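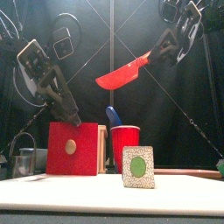
図3 作業台上の赤い物品群。左寄りに丸いつまみの付いた赤い箱、その後方に木箱、右に縁の白い赤いカップ。赤いプラスチック製ナイフは台の上方にある。

4.2 色による分類とその挫折

前節で述べたとおり、片付けの手がかりとして最もよく挙げられるのは用途であり、次が色である。用途で分ける人は色で分ける人を幼稚だと考え、色で分ける人は用途で分ける人の引き出しを開けて黙る。本節では、この対立のうち色の側を扱う。

図3の物品は、Kusard分類表では3つの異なる区分に入る。箱は「収納」、カップは「飲用」、ナイフは「調理」である。木箱は箱と同じ「収納」に落ち着くが、色の上では仲間がいない。ところが色を第一の基準とするTrallard式に従うと、箱とカップとナイフは迷わず同じ棚に置かれる。棚としては美しい。昼食の支度には向かない。

やっかいなのはカップの縁である。Trallard式の手引きは「主たる色」を採るよう求めているが、主たる色の決め方については2行しか割いておらず、そのうち1行は例外規定である。縁の白を理由にカップを白の棚へ送った回答者は少数ながら存在し、自由記述欄には「口をつけるところだから」とあった。筆者はこの論理に反論を試みたが、いまだ成功していない。

箱についても同様の揺れがみられた。赤い箱のつまみは黄褐色で、面積からいえば無視してよい。しかし回答者の視線はまずつまみに向かうらしく、「つまみのある箱」という呼び方が「赤い箱」と並んで頻出した。つまみがある以上は引けるはずだ、引けるなら引き出しだ、引き出しなら家具だ、という連想を経て、この箱を家具の棚に分類した者もいる。本研究では箱の構造を回答者に示していないため、この連想の当否は採点の対象としなかった。

プラスチック製ナイフの扱いはさらに割れた。Vutska調査で集めた2,000件の自由回答では、同種のナイフに対して「刃物」「台所用品」「玩具」の語がいずれも用いられている。幅の広い湾曲した刃と、筋の入った柄という形状は刃物の側に有利に働くが、赤いプラスチックという材質と色がそれを帳消しにする。安全のため刃物を高い棚に移すべきだとする回答と、子どもの手の届く低い棚に置くべきだとする回答が、同じ物品について並んだのは示唆的である。両者が同居する家庭の台所については、想像にとどめたい。

Imaiの枠組みでは、こうした揺れは分類者の迷いとして誤差項に吸収される。計算上は都合がよいものの、実際に棚の前に立つ人間は誤差項に物をしまうことができない。われわれの予備調査では、行き先の決まらない物品のために「その他」の棚を1つ設けたところ、6回目の試行までに最も混み合う棚となった。以後の試行では「その他」を廃止したが、今度は木箱がその役を担いはじめた。木箱は収納される側の物品として用意したものであり、この用法は手続きに定めていない。

次節では、木箱をめぐるこの逸脱を独立した方略とみなし、用途・色に続く第三の基準として「とりあえず」を検討する。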